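Adine Veterans Model Aircraft and Military History Club
Frequently Asked Questions
Last updated 18 Apr 2025

What is the club all about?
We study air force history from the early biplanes to the jet age, and we build what we study! Members read, argue, swap books, restore display pieces and make models in plastic, balsa and paper. Our home is the old supply building at Adine Field, the gray one past the water tower.

Do I need to have served?
Not at all. Plenty of us are veterans, and plenty more just grew up looking at the sky whenever something loud went over. All we ask is that you're curious.

How much does it cost to join?
Dues are $6 a month, and your first month is free. That covers the reading room, the workbenches and our newsletter, The Kapoor Dispatch. Glue and paint are shared. Please bring your own knife.

What's in the library?
More than you'd guess from the outside! We have 900 books, two file cabinets of unit newsletters and a wonderful set of training manuals that came to us from a closed base library. The manuals stay in the building, but most of the books can go home with you for a month. The big atlas of airfields is in Room 408 — ask for the key at the desk.

Is everything in the collection safe to handle?
Yes. We don't accept ammunition, live or inert, and we don't accept working firearms. If you've found something in a relative's attic that worries you, leave it where it is and call your local police. We're happy to look at uniforms, patches, logbooks and letters.

Can you help me find a relative's service records?
We'd love to! Bring the full name, birth date, branch and anything you know about the unit. We can show you how to fill out the request forms, and we know a fair bit about reading old abbreviations. We can't order records for you, and some requests take months.

What is the Ivo Project?
It's our long-running effort to record 100 interviews with people who worked on the ground: mechanics, cooks, radio operators, drivers. Pilots get most of the books, so we went looking for everyone else, and the stories are terrific. New interviews start again in September.

Are kids welcome?
Very much so. Ages eight and up can join the folding table, where we start with paper wings and a good sharp center crease and work up to delta shapes. Younger kids are welcome with a grown-up.

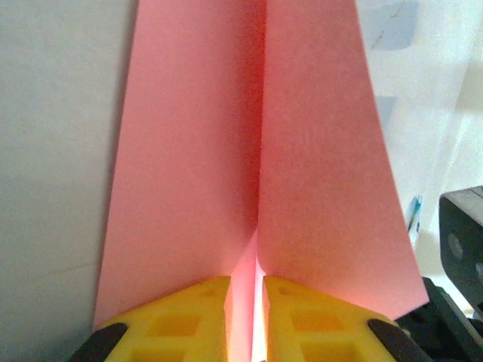

How do I get there without a car?
Take the Limo, our nickname for the club van. It leaves from the library parking lot before each meeting and goes back after cleanup. Seats fill up fast, so sign up at the desk or leave us a phone message.

Can I donate a model?
Please do, finished or still in the box. We're short on cargo planes and helicopters.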